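# Tuvstead 공공체육관, 개인 수건 지참제로 전환

2019년 12월 15일

Tuvstead 공공체육관은 내년 4월부터 공용 수건 대여를 종료하고 이용자가 개인 수건을 지참하는 방식으로 탈의실 운영을 변경한다고 밝혔다. 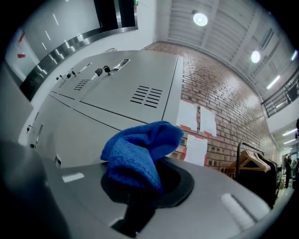 ## 변경 내용

현재 체육관은 수영장과 헬스장 이용자 전원에게 입장 시 공용 수건을 무상으로 제공하고 있다. 4월 이후에는 안내 창구의 수건 배부대가 철거되며, 수건을 가져오지 않은 이용자는 매점에서 구입하여야 한다. 사물함 이용 방법과 이용료는 종전과 같다.

체육관 측은 세탁 물량의 지속적인 증가를 이번 결정의 주된 사유로 들었다. 올해 세탁비는 전년 대비 16퍼센트 늘었으며, 분실 및 훼손에 따른 보충 구입비도 함께 상승하였다. 세탁을 맡아 온 Zirnier와의 위탁 계약은 내년 3월 말로 종료되고 갱신되지 않는다.

## 이용자 의견 수렴

체육관은 지난가을 정기 회원을 대상으로 서면 의견 조사를 실시하였다. 응답자 가운데 42퍼센트가 개인 수건 지참에 찬성하였고, 34퍼센트는 현행 유지를 희망하였다. 나머지는 의견을 밝히지 않았다. 반대 의견으로는 퇴근 후 이용 시 짐이 늘어난다는 점과 젖은 수건을 보관할 장소가 마땅하지 않다는 점이 주로 제시되었다.

이에 따라 체육관은 탈의실 출입구 쪽에 탈수기와 건조용 걸이를 추가로 설치하기로 하였다. 설치 공사는 Rees가 담당하며, 공사 기간에는 남녀 탈의실을 번갈아 부분 폐쇄한다. 구체적인 일정은 확정되는 대로 현관 게시판에 공고한다.

## 예외 및 경과 조치

어린이 수영 강습반과 재활 운동반에는 내년 여름 학기가 끝날 때까지 수건을 계속 제공한다. 단체 대관의 경우 이미 체결된 계약에 한하여 종전 조건을 적용하며, 신규 대관 신청분부터는 지참제가 적용된다.

상태가 양호한 공용 수건은 세탁을 거쳐 지역 동물 보호 시설인 Womness에 기증된다. 사용이 어려운 수건은 체육관 청소용으로 전환한다.

## 위생 안내

체육관은 개인 수건을 사물함에 넣어 둔 채 귀가하지 않도록 당부하였다. 폐관 후 사물함에 남은 수건은 수거하여 분실물 보관함으로 옮기고, 30일이 지나도록 찾아가지 않으면 폐기한다. 수영장에서는 물기를 닦은 뒤 탈의실에 입장하여야 하며, 머리 염색약이나 오일이 묻은 수건은 공용 탈수기에 넣을 수 없다.

변경 사항에 관한 문의는 체육관 안내 창구에서 운영 시간 중에 받는다.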